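The winter clothes came out of the back cupboard in May and I'm only now getting through them. We moved to the unit in Varusden with eleven boxes marked "clothes, misc" and most of them went straight in behind the vacuum cleaner. I've been doing a bit each evening after tea, at the table, with the radio on.

I had a go at this last year and gave up because I tried to do everything at once. I tipped the lot onto the bed, got sick of it by nine o'clock and slept on the couch. So this time the rule is one pile at a time, and whatever is on the table gets finished before I stop.

The first night was jumpers. The second was tea towels, pillowcases and a bag of odd socks, which I threw out without looking too hard. After that I was into the pile I'd been avoiding, the soft stuff that won't hold a fold. Knits, stretchy things, dark things that all look the same under a light globe.

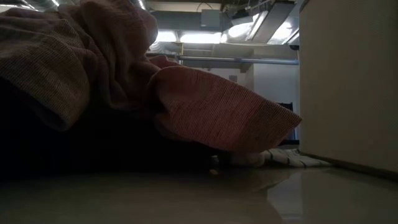
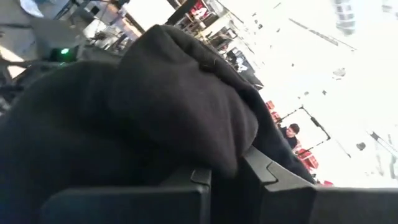 Ribbed fabric is my main problem. It stretches when you pick it up and it springs back when you put it down, so a sleeve you've laid flat has a curl in it again by the time you reach for the other one. The pink one has those fine lines running right across it, and for years I folded that kind of thing in thirds like a business shirt and wondered why the stack leaned over. What I do now is lay it face down, bring both sides in so they meet in the middle, smooth it with my forearm and then roll it from the bottom. Rolled, the curl doesn't matter. It stays put in the drawer and I can pull one out without wrecking the rest.

Yuzuki Kubo taught me the forearm part. She worked in a menswear shop in Wang for a couple of years and she can get through a basket while holding a conversation. I asked her about rolling and she said it was fine for knits but she'd never do it to a collar. Fair enough. Collars go on hangers at my place.

Black clothes I sort in the morning. I learned this after putting a navy cardigan in with the black ones and wearing it to a funeral with black trousers, where my aunt noticed before I did. At night I can't pick the difference, so anything dark gets folded into a neutral heap and I go through it the next day beside the window. It takes five minutes and it has saved me a fair bit of annoyance.

The other job was the drawers themselves. I bought a set of Sesent dividers, 2 packs, and they're all right. They click together at the corners and you trim them with scissors. The long ones bow a bit if you overfill, so I put the rolled knits in the short sections and kept the long ones for pyjamas and leggings. I'd looked at the Brillov boxes as well, but they have lids and I know I'd never put a lid back on.

Dong-geon Joo came past while I was halfway through and took home a coat and two scarves, so that was one bag gone. The rest of the giveaway pile is by the front door. The op shop takes donations until four in the afternoon and they don't want anything with a hole, so I checked the elbows and cuffs and pulled out three for rags.

I did think about selling some of it online. Chaltu Kumsa sold a wool coat that way and got 200 dollars for it, but hers was nearly new and mine have been washed to death. By the time I'd taken photos and answered messages and lined up at the post office, I'd be working for very little. It can all go to the op shop.

Still to do: the linen shelf, the box of hats, and a suitcase I haven't opened since the move. I think the suitcase is beach towels. I'll start on it once the floor near the door is clear.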